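Search Findora Search this site

Print this page
E-mail to a friend

Hard water scale on an induction hob kettle

Ekside
Our supply in Skurnness is very hard. White scale returns within 7 days of cleaning. I boil 800 ml at a time. Is citric acid safe on a steel base?

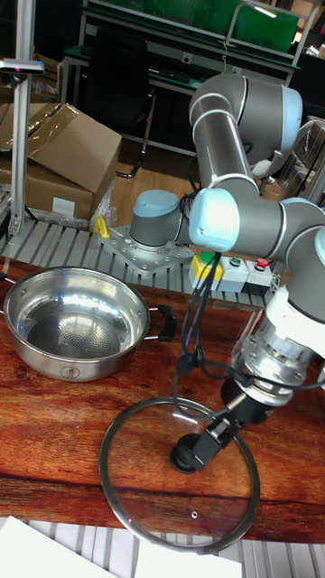 I would also like to know whether a jug filter is worth fitting. The hob is set to 80 per cent power, if that matters.

Answers

- Citric acid is safe on stainless steel. Dissolve a tablespoon in 600 ml of warm water, leave it for half an hour, then rinse twice.

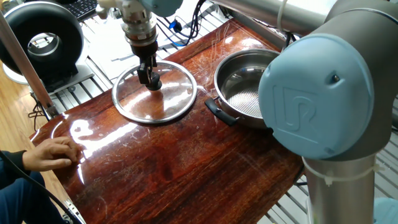 - A jug filter slows scale but does not stop it. Change the cartridge on time.

posted by Mạc

Power setting makes little difference. Scale forms as the water heats, whatever the rate. The same deposit builds up in any stainless steel pot used for boiling.

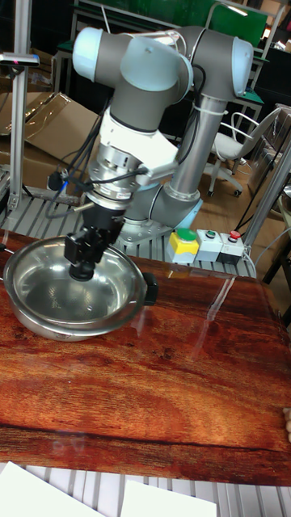 Vinegar works too - the smell lingers. Use it one part to two of water. For a stainless steel pan the method is identical. Do not use bleach on either.

posted by hardwater_north

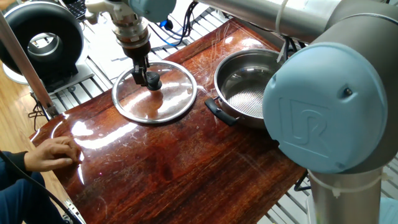

Page last changed: January

Just buy a new kettle. Mine lasted years and I never cleaned it.

posted by limey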